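Progress report to the Stevlow Fund - the Baysal Street snack table and pantry room

Hello again to everyone at Stevlow! You asked for something short and readable this time, so I've left the spreadsheet in a separate attachment and will just tell you how things are going.

The big news is that the pantry room is open. When I last wrote we were still waiting for the second coat of paint to dry and arguing about shelf heights (I lost, the top shelf is too high for me and I use the step stool every single time). We opened the door on a Thursday at half past three and the first people through it were six kids from the after-school homework group who wanted to know if the crackers were free. They are!

Where the money went

The largest piece of your grant, $2,757, paid for the shelving, the sink repair and the first big stock order. The shelving came in a little under the quote and the sink came in a little over, so they evened out. The plumber found that the old shutoff valve was stuck open, and replacing it added a morning to the job and a puddle to my shoes.

Another $1,009 has gone on food and drinks for the weekly table. We buy most of it from Nidik Wholesale, who will deliver to the side door if we order by noon the day before. Their prices on nuts and dried fruit are good. Their bread is not great and we've gone back to buying it at the grocery store on the corner.

I had also set aside $246 for jars, labels and small containers. I've spent almost 80 of that and would like to keep the rest until after the holidays, when the stores mark everything down. Please tell me if that's a problem on your end and I'll spend it sooner.

How the table works

The weekly table runs from half past three until six. Whoever is on setup wipes it down, puts the drinks at one end and the small stuff at the other, and writes the allergy card. I can't say enough about the allergy card. In September we had a mix-up with a trail mix that had cashews in it - caught before anyone ate any, thankfully - and now nothing goes out unless it's written down first. Anything we move into a jar gets a label cut from its own package, taped to the bottom.

Jars have been a mixed experience, I'll be frank. They look nice and people do take smaller handfuls from them than they do from a big open bag. But the lids on the larger ones are stiff, and a couple of our older visitors can't turn them. We now leave those on the shelf for storage and only put the small ones out. Single bags are still the most popular thing by a mile, mostly with teenagers, who like to put one in a coat pocket for the bus.

Drinks are the piece I underestimated. I ordered as if it were winter and then we had two very warm weeks. The cups ran out before the juice did, and we ended up rinsing mugs from the upstairs kitchen between visitors. I've moved some of the October snack money over to cover it and marked the change in the spreadsheet. 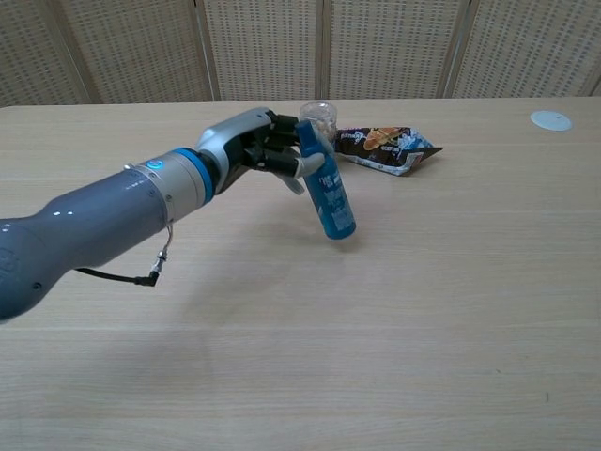
On the table: a blue bottle, a small clear jar and a bag of snacks.

What's behind schedule

Two things. The folding bench from Jindden Furniture still hasn't shipped, and I've now been given three different weeks for it. We're borrowing chairs from the meeting room, which works fine until there's a meeting. And the recipe cards I promised you are only half written. I got stuck on portion sizes and then the school year started and I didn't get back to them.

What's next

I want to try a second afternoon each week, with a shorter table and only dry snacks, so there's no cooler to haul down the stairs. I'd also like to put in a low shelf the little kids can reach without climbing (they climb). Both fit inside what we have left, and I'm not asking for anything extra in this round.

Come by if you're ever in the neighborhood on a table day! Use the side door, the front one sticks. I'll send the next update once the bench is here.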